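Drying cabinet, notebook 2
May, started 7.40 a.m.

Second run with the new baffle in and I'm thrilled with it! Last time the bottom tray came out crisp while the top one was still bendy, and I'd half made up my mind to scrap the cabinet and start over with a sideways fan like the one Valtteri Aaltonen built at Gidavby. Then I cut a strip of tin to go across the inlet (held with two bolts, very ugly) and the air now goes up the back as well as the front.

Load: apple rings, 5 mm, dipped in lemon water. Orange slices a bit thicker, pith left on. Trays numbered from the bottom, same as before, so the old notes still match.

Thermometer at tray 1 said 58 C after the first hour, tray 5 said 55. Three degrees! It was eleven last time. Weighed a full tray of apple at the start and again at lunch, and it had dropped by 178 g, which is miles better than I dared hope with the vent only half open.

Orange is still the slow one. The peel side curls and the middle stays tacky, and turning them at hour four didn't seem to do much. Next time I'll try them on the Tsoukalas mesh, the coarse one, if Kaisu has finished with it.

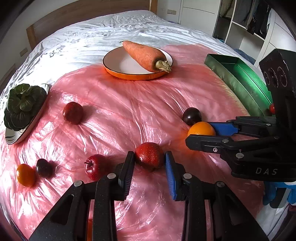
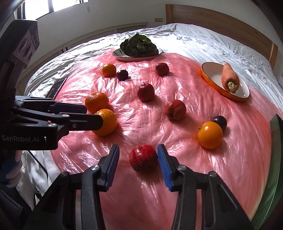 Oona Karppinen thinks I'm slicing the oranges too thick and should go down to 4 mm, even if a few tear. She also says to leave the door shut for the first three hours, however tempting it is, as every peek costs her own cabinet a good ten minutes. Guilty. I opened mine five times before lunch.

3.15 p.m. Apples off trays 1 to 4. Leathery, no wet spots when torn, and the flavour is lovely, sharper than the shop ones. Tray 5 went back in for another 16 minutes and then it was fine too.

6 p.m. Oranges still going. Fan bearing has begun to tick, so a drop of oil when it's cooled down.

To do: second strip of tin for the Vutuvano cabinet, same width. New door seal. Ask Otis where he got the clip-top jars, I need 15 more.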